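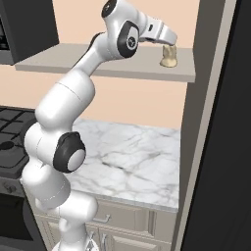
April, just after six in the morning

Too excited to sleep! The rotor for the Trava tidal turbine left the Bradport works last night, all 200 tonnes of it, and I walked beside the trailer as far as the dock gate. Every weld passed. 1,613 bolts checked and signed for, and my initials are on 400 of them.
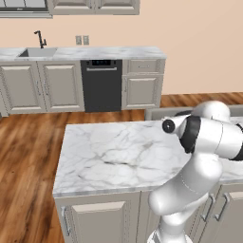
When does it sail for Limotby? On the evening tide, if the wind stays under the limit.

The barge is the Melis, a lovely squat old thing – I went aboard and had tea with the crew. They want nine lashings on each side and won't hear of fewer.
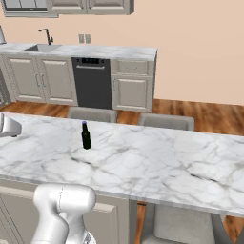
After that comes the lift on to the seabed frame, the bit I've been dreaming of since the first drawings. Must find my waterproofs and ring the crane office before lunch.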